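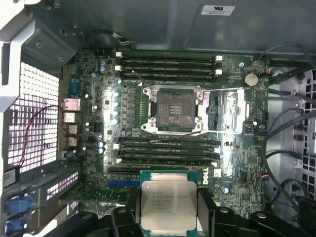 Figure 1. Xeon processor held between the gripper fingers over the lower part of the board, with the socket open.

Testing the Nolier Wrist Kit on Desktop Computer Repair Tasks
Final project report, Robotics Workshop, Carnstead College
Reiko Hosoda

Summary

For my project I tested the Nolier wrist kit, a gripper and camera package that bolts onto a small robot arm, on a job I already know well by hand: swapping the processor in a used Dell workstation. I ran 54 placement attempts and kept notes on setup, software, finger wear and how the kit behaves when things go wrong. I came away liking it a lot! It has two real weak spots, the cable and the lighting, and both get their own section below.

Why this task

I've been fixing computers since middle school, and the part that still makes my palms sweat is lowering a CPU into its socket. The contact pins in the socket are tiny and they bend if you so much as look at them wrong. You have to hold the chip by its edges, keep it level, line it up and let it down without sliding it. If a classroom gripper kit can do that, it can probably do most of what a beginner's lab would ask of it.

Most reviews I found had the gripper picking up foam blocks and plastic fruit. Fun to watch, but a foam block forgives everything. A processor is thin, smooth on top and has to end up flat.

What comes with the kit

The kit I borrowed from the department was bought for 563 dollars. In the box were the gripper, the mounting ring, a small camera with its bracket, a spare set of fingers, one long cable and a printed quick start card. The whole thing weighs 535 grams on our postal scale with the camera attached. That matters on a small arm, since every gram at the wrist comes off what you can lift. A processor weighs next to nothing, so I never got near the limit.

The quick start card is excellent. Each step fits on a few lines and the screws are bagged by step. I had the gripper mounted and moving before lunch on my first day, and I am not a fast builder. The one thing I'd add to the card is which way the camera bracket faces. I put mine on backward and spent a good while wondering why left was right.

Setup on the bench

I laid the computer on its side with the cover off, so that the motherboard faced up and the arm could come straight down on it. Coming straight down is much simpler than reaching in at an angle, because the drive cages and power cables are in the way on one side and I did not want the gripper brushing past them. I took the long way in on every run: go high, get over the socket, then down.
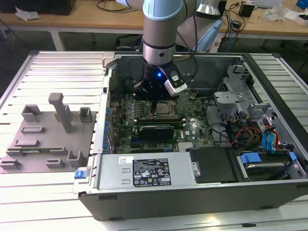 Figure 2. The arm over the socket area, with a processor under the retention bracket.

A gray 3D-printed fixture plate sits on the slatted bench beside the computer. I used the college's Yoshida planner software for the moves. It let me save a "high point" above the socket and return to it from anywhere, and that saved me more time than any other feature. The planner talked to the Nolier gripper on the first try, which pleased me more than it probably should have.

How a run went

1. Open the fingers to the saved width and come down over the processor.
2. Close at the lowest force setting and lift a little.
3. Stop and check the wrist camera view for tilt.
4. Move to the high point over the socket.
5. Lower slowly, stop just above the contacts, check again.
6. Set down, open the fingers, back straight out.

I closed the load plate and the lever by hand on every run. I did try teaching the arm to do the lever, but the spring in it pushes back harder than I expected and I gave up before something got scratched. A student with another semester could have a great time with that one.

Results

Out of 54 attempts, I counted a run as good only if the processor ended up flat in the socket with no help from me. The early runs were rough. I was closing the fingers too hard, and the chip would tip up on one side as it left the tray. Once I moved down to the lowest force setting the grip got much steadier, and the later runs were good far more often than the early ones. I wish I had written down the force setting from the very beginning, as my notes for the first afternoon just say "medium?" and that makes the early numbers hard to compare with anything. My full run sheet is in the back of the binder.

The wrist camera ended up being my favorite part. From my chair I can't see whether the chip is level, but from the wrist the edges line up (or don't) right there on the screen. After a while I trusted that view more than my own eyes leaning over the bench.
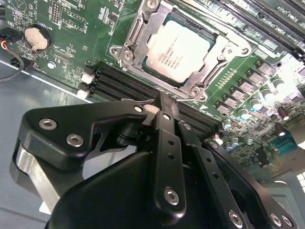 The lighting is where I lost the most time. Bare metal around a socket is shiny, and with the desk lamp pointed the wrong way the glare washed out the very edges I was trying to check. Moving the lamp helped, and so did turning the camera exposure down in the settings. The kit has no light of its own for the camera, and I think a dim, soft one would be a great addition - the kind of thing I'd happily pay a bit extra for.

The cable is the other weak spot. It's long enough, but stiff, and when the wrist turned a lot it tugged on the plug. I tied it along the arm with some slack left at the joint and had no more trouble. Two hook and loop straps in the box would fix this for everyone.

Finger wear was very light. I could see a faint polished patch on the gripping faces by the end, and I never needed the spare set.

Compared with the older gripper

Our workshop also has an Astley gripper from a few years back, and I spent one session with it on the same task. It is strong and nearly impossible to break, but its lowest force is still too much for a processor edge, and I stopped after a handful of tries. For picking up drives or a power supply I'd reach for the Astley first. For anything small and delicate, the Nolier, every time.

Would I recommend it?

Yes, for a school lab where students take turns and want to get moving quickly. I'd plan on a better lamp and some straps, and I'd practice on a dead board first. (I used a board that had already been written off, and I was very glad of it during week one.)

Next steps

Memory modules are what I want to try next. They need a firm push straight down, and I'm curious whether the wrist can give it without flexing. I have left the saved points and my planner files in the shared folder for whoever takes over the bench in December.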